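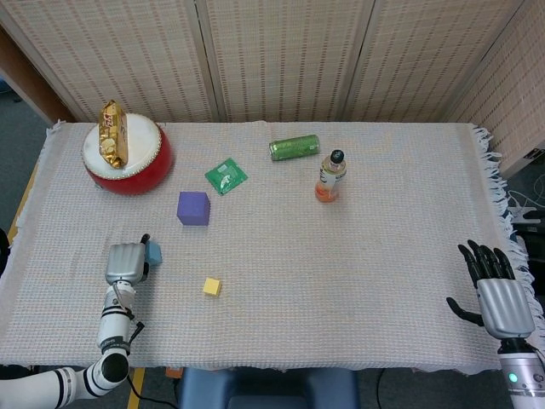

A woven cloth with a tasselled fringe, in front of a folding screen.

Troltside Textile Hall to Reopen in March

TROLTSIDE, January 6, 2025. The Troltside Textile Hall will reopen to the public in March following repairs to its roof and heating system, the Merkwood District Council announced.

The hall closed last winter after water entered the upper gallery during a storm. Repairs were carried out by Bremow, a building firm that has worked on other public properties in the district. The final inspection has been completed, and staff have begun returning items from storage.

The hall holds 944 pieces, most of them household textiles such as table covers, towels, blankets and bed linens. The opening display will present 125 of these, including several that have not been shown before. A separate room will be set aside for handweaving, with 2 floor looms available for use by visitors under the guidance of staff.

Evening classes in weaving and mending will resume in the same month. Enrollment is limited, and residents of Troltside and Merkwood will be given priority during the first week of registration. Course materials are included in the fee.

The council has also approved a grant program for home weavers. Awards of $200 each may be used for yarn, tools or loom repair. Application forms are available at the Merkwood district office and at the Galang branch library.

Admission to the hall will remain free for children and students. The parking area on the north side will stay closed until paving work is finished, and visitors are asked to use the entrance facing the library.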